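Kemeck Releases Feelings Workbook for School Counselors

5 Nov 2021 - Kemeck has released Bunting, a workbook that helps children ages 7 to 15 talk about worry and grief with a counselor. It is available now in print and as a download.
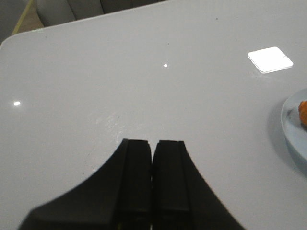 The workbook has 38 activities. Most take one short session and need only a pencil. Children can skip pages, go back to them later, or draw an answer instead of writing it.

School counselor Lorna Cowie tested an early version with her groups in September. "The kids who don't like talking went straight to the drawing pages," she said. "We started from there."

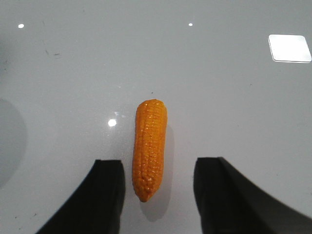
Bunting also comes with a guide for parents - 2 pages, in plain language - that can be sent home after the first session. A Spanish edition is planned.
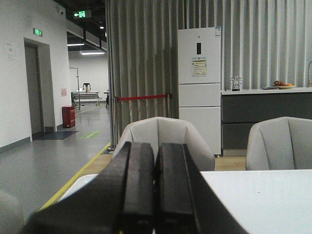 Reece Lambert
Product Editor, Kemeck

Bunting is sold as a single copy or with a license to print pages for a whole school. Counselors who already use Trirura, our card set on anger, will find the same feeling words in both. Sample pages can be requested from the Kemeck office.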